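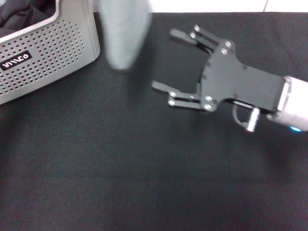 Two-finger linkage gripper, open, above the black cloth. Metal box top left.

Workshop tips: trying out grippers before you believe the brochure

By Kjell Boström
28 Oct 2020
4 min read

Every gripper on sale will pick up a foam cube. I have yet to see one advertised dropping a wet sponge. If you're choosing one for a small bench arm, spend an afternoon with things out of your own kitchen drawer before you spend any money.

I had three on the bench in August: the Clorkotard two-finger, the Coto soft cup and an older Oddsson parallel jaw that I bought second-hand and never quite forgave.

Cover the table. Bare worktop shines, and shine upsets cameras. Plain black fabric is cheap and does well under pale objects. It's hopeless under dark ones, so keep a light tea towel handy and run everything again on that. Pull the cloth tight and tape it underneath. A finger that catches a crease will drag the lot.

Pick awkward things. My list was a plastic beaker, a rolled sock, a teaspoon, an egg box and a bag of rice. Skip anything that came in the packet with the gripper.

Do more goes than you want to. Three good lifts mean nothing. I did 53 with each gripper, same objects, same order, and the Coto looked wonderful for the first 10. After that the cup picked up fluff from the sock and lost its hold on anything smooth. Wiping it with a damp cloth brought it back for a while. The brochure has no page on fluff.

Check the screws before and after. Linkage fingers have a lot of pivots and they do work loose. A dab of nail varnish across each screw head and on to the metal shows you at a glance if one has turned. I found one that had, on the Oddsson, after 32 lifts.

Look at where the cable goes. Bend the wrist as far as it will go, by hand, with the power off, and see what the cable does. If it pulls tight, it will fail there sooner or later. Leave a bit of loop – a small one, or it will hook the nearest mug.

Don't trust the force setting. The controller on the Clorkotard goes up to 9 and I could tell no difference between the top few settings. Kitchen scales are good enough: stand them on edge against something solid, let the finger push on the pan, and write down the number.

Film it, but slowly. Anything moving at full speed comes out as a grey smear, and you learn nothing from a smear. Halve the speed, add a lamp, and watch the fingertips.

As for which to buy, I sent the Coto back. The Clorkotard is staying, mostly for the beaker and the egg box, and it is still poor with a teaspoon. Gelitz have a new one coming which is said to handle everything. I'll bring the sock.

Related
Drawer runners that stick: candle wax or soap?
Cheap bench lamps compared
Getting tape residue off a worktop
Do you need a torque screwdriver at home?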